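Dolitgate two-arm collection bench: eight weeks in
Reviewed by Selma Mladenović
Monday, August 11, 2025

We bought the Dolitgate bench in June to record demonstrations for a small-object manipulation policy. It replaced a single-arm rig that could not do handovers. This review covers data collection only; I have not tested the vendor's training stack.

Assembly took two of us 13 hours, most of it cable routing. The supplied manual has the wrist torque values in the wrong table. Suha Hakim found the correct ones in the Skerkix driver notes.

The grippers are printed parallel-jaw units with tapered fingers. The pointed tips reach small parts lying flat, but they are less forgiving on curved walls, and operators need a session or two before they stop nudging cups sideways. Fiducial tracking was reliable under our ceiling lights once we had turned down the exposure.

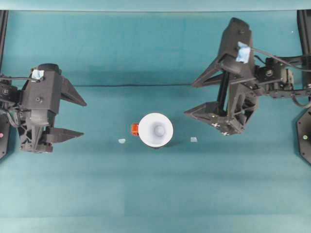

Cup task on the teal surface, left gripper open.

Throughput is acceptable. A practised operator records about 60 episodes in a morning, resets included. Of one batch of 98, we kept 58. Most rejects were dropped frames on the right wrist stream — a firmware update in week five fixed this — and the remainder were hesitant grasps we didn't want the policy to copy.

Translucent parts remain a problem. Pale pieces have little contrast against teal, and our annotators disagreed on their outlines more often than on anything else. A darker cover would help, though it would change the background partway through a dataset. We have left the colour alone.

The Hastska logging software is plain and stable. It timestamps both arms from one clock and writes metadata you can read without its own viewer. Episode labels cannot be edited in bulk.

Recommended for labs that can print their own spare fingers. Replacements from the vendor took three weeks to reach us.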